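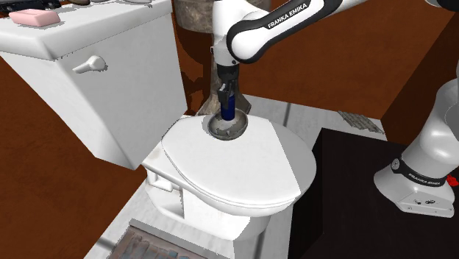
The bathroom, simulated. Plunger on the lid, arm holding the plunger, soap on the tank.

Nimalthorpe Robotics Club: Frequently Asked Questions

We get the same questions at every open evening, and Bjartur Thoroddsen, who has run the club for longer than he planned to, has asked us to write down the answers so he can eat his sandwich in peace. If your question is missing, send it through the contact form. If your question is "is this a real club," please read on.

THE BASICS

What do you do all year?

Each team picks a household chore and tries to get a simulated robot arm to do it. The chore sounds trivial in September. By spring the team can talk for an hour about the friction of a sponge and is no longer invited to parties.

Why a bathroom?

Everybody picks the kitchen. Kitchens are full of mugs, and mugs have been stacked, poured, hung and dropped by every student project since the dawn of the gripper. We wanted a room with awkward corners, a lot of white surfaces that look alike to a vision system, and objects that people have strong feelings about. We had a vote. The garage lost by one and its supporters still bring it up.

Do you have a real robot?

No. We have a simulated one, and 3 desktop computers that get warm enough to dry gloves on. The arm in the simulation is a model of a Franka Emika. You can read the name on it in the render, twice, in case you missed it the first time.

Do you have a real toilet?

Down the hall, second door on the left. It is not part of the project.

THE PLUNGER TASK

What is the robot supposed to do with the plunger?

Pick it up by the handle, lift it clear, carry it to a marked spot on the floor and put it down standing. There is no plunging. We looked into plunging. It involves water, and water in a simulator is a hobby for people with more computers than we have.

Why does the plunger start on the toilet lid?

The starting position is drawn at random from a list of places we thought a plunger might reasonably be, and then from a second list put together by the younger members. The closed lid is on the second list. It stayed because it is a fair test: the lid is curved, the arm has to come down from above, and the tank is right there waiting to be hit.

Is the plunger upside down?

In that start, yes. The cup faces up and the handle rises out of the middle of it. The fingers therefore have to close on the handle just above the cup without catching the rim. The first version of our grasp code caught the rim so reliably that we considered renaming the task.

Why is the handle blue?

The plunger model came that way. We did try changing it to white for one round, to make life harder for the vision team. They asked us to change it back, in writing.

What is the soap for?

It is a bystander. If the soap moves, you lose points. A team that brings the arm in low over the tank tends to learn about the soap early. It is pink and has survived longer than several of our software versions.

How is a run scored?

One point for touching the handle, two for a lift that lasts until the timer beeps, and two for a standing plunger on the spot at the end. That makes 5. You lose one for moving the soap and one for any contact between the arm and the tank. It is possible to finish below zero. There is a small trophy for that, and the competition for it is fiercer than we would like.

How many attempts did it take?

Last season the teams logged 3358 runs between them. Of those, 813 scored full points. We are proud of the second number and have made our peace with the first.

What goes wrong most often?

Things slip. A gripper with two fingers and a plunger handle are not natural friends. After that comes what we call the salute, where the arm lifts the plunger perfectly and then holds it in the air until time runs out. It looks dignified. It scores three.

Can I watch a run?

Yes, any club evening after 6 p.m. There is a screen by the door. Please don't cheer for the soap; it upsets the team.

JOINING

Who can join?

Anyone at the school in grades nine through twelve. We also take eighth graders from August on if they come with a parent's signature and can sit through the safety talk.

Why is there a safety talk if the robot isn't real?

Because the chairs are. Also the extension cords, and the shelf that Bjartur put up himself. The talk lasts ten minutes and most of it is about the shelf.

Do I need to know how to program?

It helps, but plenty of people start with nothing. New members spend their first few weeks moving the arm by hand with a game controller, which teaches you more about elbows than you expect. After that you get a short script to break, then a longer one to fix.

I'm not interested in code. Is there anything for me?

Lots. Somebody has to build the rooms. The tiles, the brown walls and the stone-look column in the bathroom all had to be chosen and put in place, and there was a real argument about the tiles. We also need people to write up results, look after the run log, and explain to the school board why the word "plunger" appears so often in the annual report.

Which team would I be on?

There are two. Kragh works on grasping and movement. Sternis works on vision and building the rooms. The names were picked by the founding members, who thought they sounded like rival spaceships. You can switch between teams after the winter break, and you will be called a traitor for one evening only.

What does it cost?

Nothing during the school year. The travel weekend has a fee, which goes out with the permission slips. If the fee is a problem, tell Bjartur quietly and it stops being one.

How much time does it take?

Two evenings a week. Before the competition it creeps up to three, and your family will start recognizing the names of joints.

THE COMPETITION

What is the Tatura Cup?

A yearly meet for school clubs working in simulation. Each club brings one room and one task, and every other club has to try it. This is the clever and cruel part. Your code may be wonderful in your own bathroom, but you will be judged in somebody else's laundry room.

How did you do last time?

Our bathroom was voted the hardest room. We came fourth in everyone else's. Draw your own conclusions; we've been asked not to put ours on the website.

Can I use the bathroom at home?

We know what you mean. Members can download the room from the club drive, along with the plunger, the arm and the scoring script. You'll need a computer with a decent graphics card and about as much patience as the install guide assumes, then double it. The guide is being rewritten. It has been being rewritten for a while.

Is the robot mounted on a cabinet on purpose?

Yes. The base sits on top of a black cabinet to the right of the toilet, which gives the arm the height to reach over and come down on things. We tried it on the floor first. From down there it spent most of its time getting personal with the pedestal.

Does any of this lead to a robot that cleans my bathroom?

Not from us, and not by graduation. What the club does produce is people who can read an error message without crying, and a plunger that is sometimes in the right place.

FOR PARENTS

My child says they spent the whole evening "resetting the plunger." Is this educational?

It is. Resetting means setting up the same starting conditions again so that two runs can be compared fairly. It is the dullest job in the club and the one we trust least people with. Be pleased.

Should I buy my child a robot arm?

Please don't. Buy them a mouse that works.

Can we donate equipment?

We're grateful for monitors, keyboards and working power strips. We can't take printers. We have printers. If you know anyone who wants a printer, the contact form is open.

We've had two offers of used plungers. They were kindly meant, and the answer is still no.

Who do I call if my child will be late or absent?

Leave a message at the school office before 4 p.m. and it will reach the club room. Messages left after that reach Bjartur the next morning, along with everything else.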